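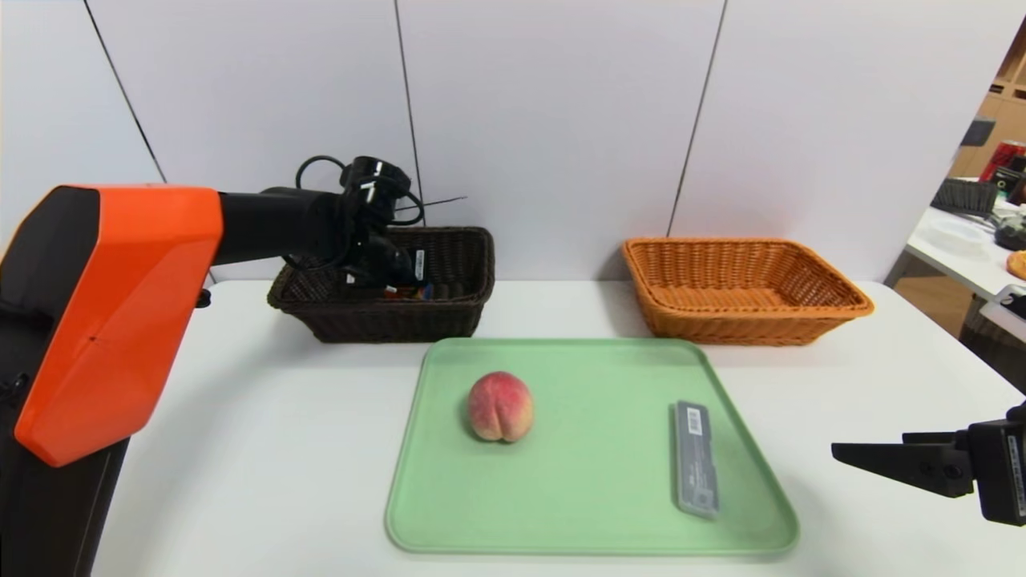 Sorting setup at the Ondthorpe bench. Two baskets, one tray, two arms.

Tips for recording pick-and-place demos, from the shop notebook. Quick ones, no order.

Wipe the table first. Crumbs and tape bits show up in the wrist view and then they're in every episode. Dry cloth, no spray.

Baskets – mark the corners with pencil, tiny ticks. Put them back on the ticks after each reset. Then shift them ON PURPOSE every so often and write down that you did. Fraser Swanson skipped the writing down in November and we had a mess to sort out.

Mix up the objects. Soft fruit, something boxy, something in a clear case. Clear plastic is a pain, do extra of those.

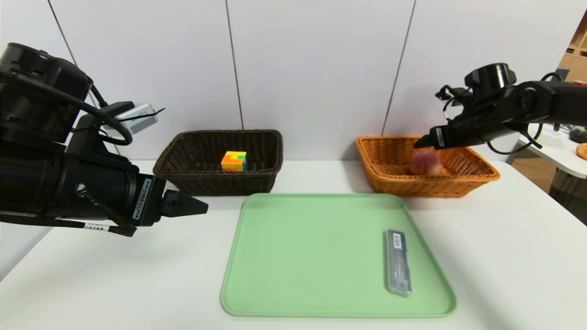
Slow hands on the approach. Hover, pause, go down straight. If you fumble the grasp, keep going and recover, dont stop the recording. Recoveries are worth having. Just tag them.

One arm works, other arm parks up out of the way. Pick a parking spot and stick to it. Check cable slack before you start, both sides, move each arm to its far reach and look.

Swap operators. Edvin drives fast, Birger drives like he's carrying soup. You want both in the set.

Fruit bruises. Rotate it out, 2 peaches per session is plenty.
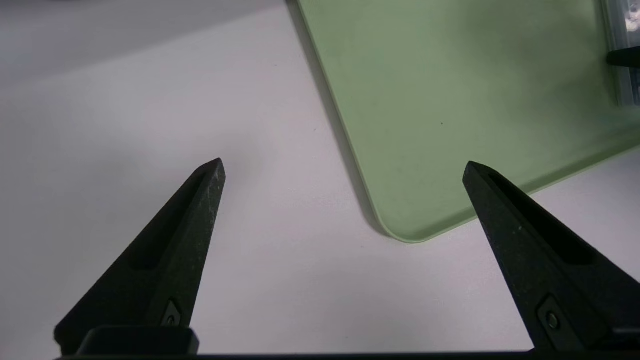

Finger screws: snug them every morning. Small driver, quarter turn, done. Wipe the wrist lens while your there.

Open the gripper all the way at the start of each episode, same every time. Saves trimming later.

Name files the same day. We have 1,052 good episodes and 143 in a folder called "misc" that I still have to go thru – don't be me.

Stop when you get bored. Bored demos look bored. Coffee, then ten more.

Trays next week.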